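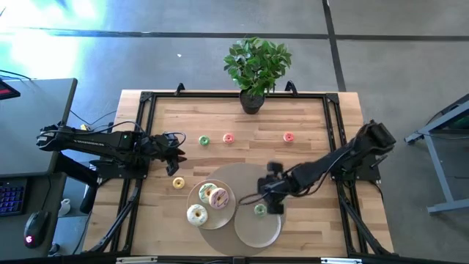 Kalniņš Bakery puts robot arms on donut duty, promises packers they will still be needed

FUDWOOD, 7/14/23 – The newest trainees at Kalniņš Bakery have yet to meet a real donut. They are a pair of black robot arms bolted to either side of a wooden table, and they are learning the trade on toys.

The bakery, which has 298 people on its payroll, said this week that it plans to bring arms of the same type onto its packing floor in January. They will pick finished donuts and set them in trays, a job now done by 23 packers across two shifts. The company says it will lay off none of them. Most are to become "line partners," a title that comes with a new polo shirt and, so far, the old hourly rate.

Training is being handled by Useo, an automation firm in nearby Flarnora, in a room with a concrete floor and one potted plant. The exercise is to sort toy donuts by size: large ones go on one plate, small ones on another. The arms practice on it for most of the working day, and they don't get the employee discount.

The toys are a practical matter. Real donuts shed glaze, go stale by lunchtime and tend to disappear in a building full of engineers. Useo says the plastic and plush kinds it has tried over the past year all behave better than pastry, and that moving on to the real thing will be the hard part. A gripper that can lift a toy by its edge may leave a thumbprint, so to speak, in something filled with custard.

What has the packing floor talking is the question of who teaches the arms. Under the plan, packers take turns spending a week in Flarnora, where they guide the arms through each pick and placement by remote control. The software learns from those runs. Four packers have done their week so far, and the sign-up sheet for August is full, partly on account of the chairs. The packing floor in Fudwood does not have chairs.

The work itself is slower than it sounds. A packer who can fill a tray while discussing last night's game has to think about which finger goes where, then do it again with the donut turned a little, then again with the next color. Several came back saying they had never given so much thought to a donut in their lives, and would like to stop.
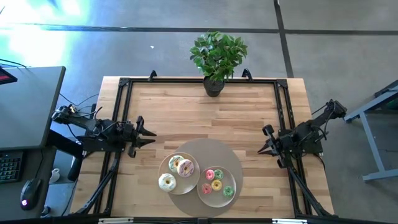 One packer back from a week in Flarnora said the odd part was being told to slow down. On the line in Fudwood you get spoken to if your trays fall behind, the packer said, and at Useo they asked for the same pick over and over and thanked her every time. She said she would go again, though she would like someone to put in writing what a line partner does on a day when the line is running fine.

It's a fair question, and the company's answer is still being drafted. A two-page handout given to staff last month says line partners will load trays, clear jams, clean the grippers and "support the arms in unusual situations." The handout does not list the unusual situations. Packers have been filling in their own on the copy taped up in the break room, and the leading entries are powdered sugar, jelly and the day before Thanksgiving.

Management's case rests largely on wrists. Packing is repetitive work, and the bakery says strain complaints are the main reason people ask to move off the floor. It has also had trouble filling the early shift, which starts at an hour when most applicants are either asleep or on their way home. The arms are not expected to mind.

Nor are they expected to be fast, at least to begin with. The bakery's target for January is 400 trays a shift, below what the human line turns out on an ordinary morning. The arms will start with plain rings, the least dramatic item in the catalog. Iced donuts come later. Crullers are described in the handout as "a future conversation."

Some changes are already here. The radio on the packing floor, a source of long-running dispute between the country and oldies factions, will have to move to make room for the safety fencing. So will the table where birthday cakes are cut. The bakery says it will find a new spot for the cakes and has made no commitment on the radio.

Pay is less settled. Workers have asked for a higher rate for the weeks spent teaching, on the grounds that teaching your own replacement, or your own partner, ought to be worth more than packing. The bakery has agreed to cover mileage to Flarnora and lunch. It says rates will be reviewed once the arms have been running for a full quarter, and that it does not use the word "replacement."

Useo, for its part, says the next step is a switch from toys to day-old rings from the Kalniņš outlet shop. Packers have offered to help dispose of any that fail inspection.

A question-and-answer session for both shifts is planned in the Fudwood break room before the fencing goes in. Donuts will be provided, packed by hand.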